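4.2 Where the chairs go between patients

The ward's equipment policy says that a wheelchair not in use is to be folded and returned to the bay by the service elevator. We found the policy laminated and pinned up in two places, one of them behind a parked wheelchair.

Over the study period we logged 3,055 chair movements on the Grunside site. Most were short. A chair would be taken from wherever the last person had left it, opened, used for a trip to imaging or the front door, and then abandoned at the first spot that did not block a bed. Of the 300 movements we followed from start to finish, 29 ended in the bay. Staff we interviewed put the true figure a good deal higher, and several of them gave us directions to a bay that had been turned into a linen store the previous March.

Folding deserves a paragraph of its own. The manual chairs on the ward fold by lifting the seat fabric at the middle, and everyone we spoke to knew this. Almost no one did it. The reason given most often was that a folded chair looks broken, and a chair that looks broken gets sent to the workshop, where it stays until someone misses it. An open chair, on the other hand, reads as available. One night nurse described leaving a chair open as "a kindness to the next person," though she conceded that the next person usually walked into it.

We therefore coded each resting place by what the chair stood near, leaving aside what the policy called that part of the floor. Three positions covered nearly everything: against the corridor wall, at the foot of a bed, and in open floor inside a patient room. The last is the one we had not expected to need. It is also the position from which a chair is easiest to take hold of, with both push handles within reach and room on either side for the rear wheels (Figure 3).

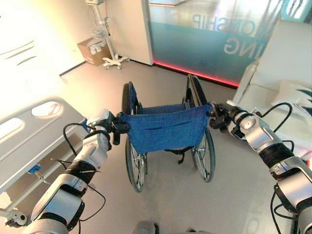

Figure 3. Open-floor position. Manual wheelchair with blue fabric seat and backrest, unfolded, with the bed to its left and an IV pole by the wall behind.

4.3 What counts as in the way

Our two coders, Edet and Pumphrey, agreed on almost every corridor case and on very few of the room cases. Edet held that a chair was in the way if a bed could not be wheeled out past it. Pumphrey held that it was in the way if she had to turn sideways. Both rules are defensible and they produce quite different wards. After a long afternoon we adopted Edet's rule for beds and Pumphrey's for people - the tables in Section 5 report the two separately, and readers who prefer one may ignore the other.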